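About Drallia

Who we are

Drallia is a small company which writes working rules for robot cells, and trains the people who work beside them. We do not build robots and we do not sell them. Our customers are laundries, textile sorters, colleges and small workshops that have bought one or two arms and now ask what is allowed, what is sensible and who must sign for it.

The company was started by Trinity Montoya in a room above a bicycle shop. Before that she spent many years as a safety inspector in packaging plants. In that work she saw many thick folders with rules that no operator had opened since the day of delivery. Her idea was to write rules short enough to be read while standing up. It is still our idea today, although the folders have a habit of growing and we have to cut them again every December.

Today our rules are used in 58 cells. Most of them are for handling of soft goods: socks, towels, work gloves, cleaning cloths. Soft goods are our speciality because the general standards say a lot about hard parts and heavy loads, and not so much about a piece of cloth that changes its shape each time it is touched.

What we believe about good practice

A rule must be possible to check. "Work carefully" is not a rule for us. "Both arms are at rest before a hand goes over the rail" is a rule, as a second person can look and say yes or no.

A rule must have an owner. In every cell we help, one named person can change the rules and everybody else can ask for a change. The request is written on paper, with a date, and it gets an answer also when the answer is no.

We also believe that the rules should be tested with the real material. We try them with the cloth itself on the table, and we look closely at the place where fingers and fabric meet. Black knitted fabric is one of our standard test materials. It is difficult for many cameras, and if a rule for gripping works with it, then normally it works with the light colours too. 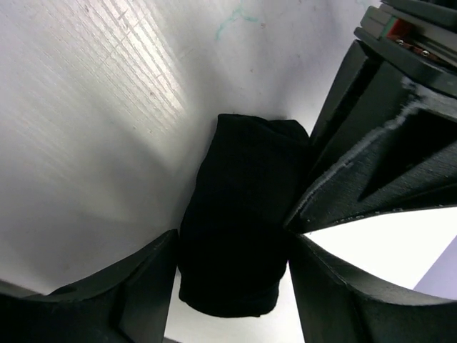 The Bukier rules

Our main document is called the Bukier rules, after the street where we had our first office. The present edition is dated 8 May 2022. It has five parts and can be printed on nine pages. The short version, which hangs at the cell, says the following:

1. Before the start, the operator looks over the table and takes away everything that does not belong to the task. Trays and boxes that stay have a fixed place, and this place is written in the cell sheet.

2. Cables are led along the arm with enough free length for the full movement. A cable must not lie across the area where cloth is handled. We check this with the arms in their most stretched position and again in their most folded one.

3. Where two arms share one table, the cell sheet says which arm may enter the middle first. If both hold the same piece of cloth, neither of them pulls until the other has confirmed its grip.

4. The arms are fixed to a common rail or plate, never to separate pieces of furniture. The bolts are checked by hand every month and the check is signed.

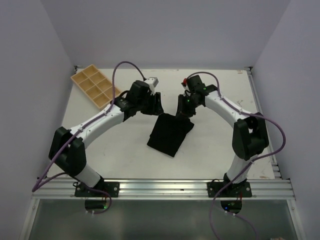
5. Gripper fingers are looked at each morning. Fingers made by printing need special attention, for the edges become rough with time and a rough edge takes hold of threads. A finger with a crack is changed the same day. Fluff is removed with a dry brush, with the power off.

6. The table is wiped before each new kind of material. Marker lines from old tests should be cleaned away, so that no one takes them for a valid position.

7. Any stop that was not planned is written down, also if it lasted only a moment and nothing was damaged.

The complete text explains each point and gives the form for the signature. Customers may translate it, and we only ask them to send us a copy.

How we work with a customer

The first visit takes 2 days. On the first day we mostly watch and ask questions. We want to see how the work is done when it is done in the usual way, so please do not tidy up for us! On the second day we sit down with the operators and write the cell sheet together. The manager is welcome, but the operators speak first.

After this we stay in contact by telephone and come back after half a year. At the second visit we compare the stop list with the rules. Very often one rule has become unnecessary and another is missing. Cells with two arms usually need more time, as one arm can be moving quickly while the other one is keeping the cloth, and the operator has to know at each moment which of them has the right of way.
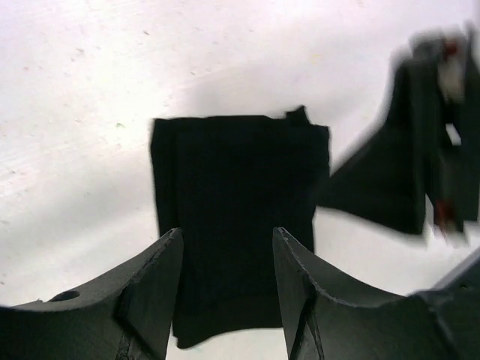

All stop reports which customers agree to share are kept in one common register, called Kandby. At the last count it held 955 reports, and 701 of them concerned soft goods. Names of companies and persons are taken out before a report is entered. We read the register from beginning to end when we prepare a new edition, and a change in the Bukier rules must point to at least one report in it. In this way we try to avoid rules that come only from our own fear or our own taste.

Training

We offer a one-day course for operators and a longer one for the persons who own the rules. The course for operators is held at the customer's own cell. The longer one takes place in our training room, the Fragkou room, in groups of not more than eight. It includes practical work with cloth and a written exercise, where each participant writes three rules and another participant tries to break them. Many people tell us this is the part they remember.

We teach in plain English. Several of us, and many of our customers, did not grow up with this language, and we have found that a rule gets better when it has to be understood by everyone in the room.

What we do not do

We do not issue certificates for machines. The risk assessment stays the duty of the company that runs the cell, and our rules do not replace the law or the instructions from the maker of the robot. Where these are stricter than ours, follow them. We take no commission from sellers of robots or grippers.

Contact

If you would like to read the Bukier rules before you decide, write to us and we will send the short version without charge. Please tell us what material you handle, how many arms you have and who would be the owner of the rules. Trinity Montoya reads all first letters herself, and you will normally have a reply within one week.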